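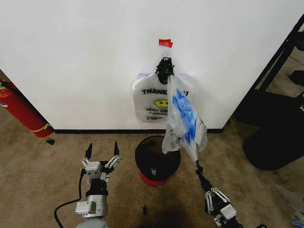 Thank-you bags on a clip

Warnville Small Landlords & Shop Owners Forum > Commercial Leasing
Restaurant space on Indley, broker wants an exclusive
Print this page | E-mail this thread

skesterdeli
Hi everybody, long post, sorry in advance! We've had our little takeout place in Skester going on nine years and we're finally looking at a second spot, 1144 square feet on Indley, used to be a bakery. The broker at Olatunji has been lovely, but now they'd like us to sign an exclusive for tenant representation, and they also have the listing. Is that normal? Asking rent is $2962 a month plus our share of taxes and insurance.
Posted 05/11/2019

brickandawning
Congratulations on number two, that's wonderful! It's common enough, but please read it slowly. If they have the landlord's listing they're already getting paid on that side, and I'd want it in writing who they're working for when you start arguing over the hood and the grease trap (and you will argue over the grease trap, dear). I'd hire my own person.

corner_unit_403
I'll disagree with brick a little. We used the same office for both sides in October and it went fine, quicker too, and they knew the landlord well enough to get us 4 months free while we built out. A second broker would have slowed us down.

brickandawning
Four months is nice, but you don't know what you'd have gotten with someone in your corner. I say that with affection!

corner_unit_403
Ha, fair. I still like my lease.

oldpharmacybldg
Landlord here, and I'm fond of restaurant tenants even when they break my plumbing. Ask how long the exclusive runs and whether it covers just Indley or all of Warnville. And ask what the extras came to last year, because that's where folks get surprised.

skesterdeli
Thank you all so much. It's for a year and covers the whole county, which I hadn't noticed until I went back and looked. I'm going to ask them to cut it down to the one address and see what they say.

7 comments | 12 shares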